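Picking kit trial at Pratcombe – June report

Hello Murray,

A better month than last, I'm glad to say! The Sedard kit (gripper, cable set and their picking software) has been on the arm for most of June and I've now got enough runs behind me to tell you something useful. We did 275 picks out of the grey bin and 229 came up cleanly at the first try. Most of the misses were small things lying near the bin wall, where the gripper has to come in at a slant and runs short of room.

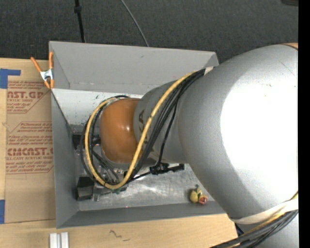 Amirhossein Zarei at Sedard reckons the wall problem is a settings matter and wants us to try a slower approach before we pay for the narrower fingers. Fair enough, I'll give that 2 days next week.

My one real grumble is the manual – swapping fingers took me 45 minutes the first time and half of that was hunting for the right page. The Najafi kit is still to come, and Skundale haven't sent their quote, so please don't sign anything yet.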